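Dandasari Table Rental – FAQ 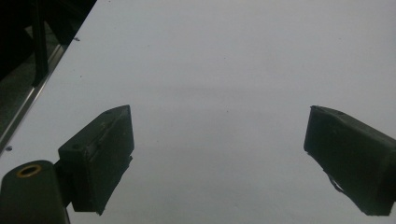
Pale flat surface, smooth-looking.

Updated 23 July 2021. Quick answers, more to come when we get a minute.

How do I book?
Email or phone. Give us the date, the address, how many tables, what sizes. No online booking yet – Afshin is working on it.

How far ahead?
As early as you can for August. Weddings, reunions, the street fair in Nustutmont, all at once. Other months a week is usually plenty. Next-day orders sometimes, call first.

What does it cost?
Folding tables are $15 each per event. One event = pick up one day, bring back the next. Longer than that, ask for the weekly price. Linens are extra, see the linen sheet.

Is there a deposit?
Yes. $90 flat, any order size. Goes back on the card once the tables are checked in. Your bank may take a few days to show it, we can't speed that up.

Do you deliver?
Nustutmont and Jurnevham, yes. Anywhere else, ask Patricio Soler, he does the truck schedule. We deliver to the door or the garage. Stairs are extra, and tell us about them when you book please, not when the truck is outside.

Do you set up?
If you ask ahead of time. Otherwise tables come folded and stacked and we need them back the same way. Legs in, latches closed.

Can I pick up myself?
Sure. Long tables need a pickup or a van. They do not fit in a sedan with the trunk open, please don't try. Bring a blanket and your own straps.

Do I need tablecloths?
Up to you. Plenty of people skip them for garage sales and craft days. For dinners most want cloth. Hiu-tung Tsao handles linens and can tell you which size reaches the floor and which stops halfway.

Can we paint / glue / cut on them?
Cover them first. Kraft paper or a cheap plastic cloth taped UNDER the edge, not on top. Tape on the top leaves gunk. No knives straight on the surface, no hot glue guns, no staples. Hot dishes need a trivet.

How do I clean them before return?
Damp cloth, drop of dish soap, wipe dry. No scouring pads. No bleach. Crumbs and rings are fine, we wash everything anyway. Candle wax – leave it, we have a way of getting it off that doesnt scratch.

What if one gets damaged?
Tell us. Small scuffs are normal wear, no charge. Burns, deep cuts and bent legs come out of the deposit. If the repair is more than the deposit we call you before billing anything.

Rain?
Tables can take a short shower. Don't leave them out overnight. Wet linens: hang them up, do not bag them, they mildew fast.

Can I cancel?
Full refund up to 442 hours – sorry, that was the order number from the line below, fixing. Full refund if you cancel a week before. After that we keep half the deposit.

Do you rent chairs?
No. Try Radulović, across the river. We can time our drop-off with theirs if you let both of us know.

Who do I talk to about a big event?
Despina Shehu. Anything with a floor plan goes to her. Send the plan with the email, even a rough sketch helps alot.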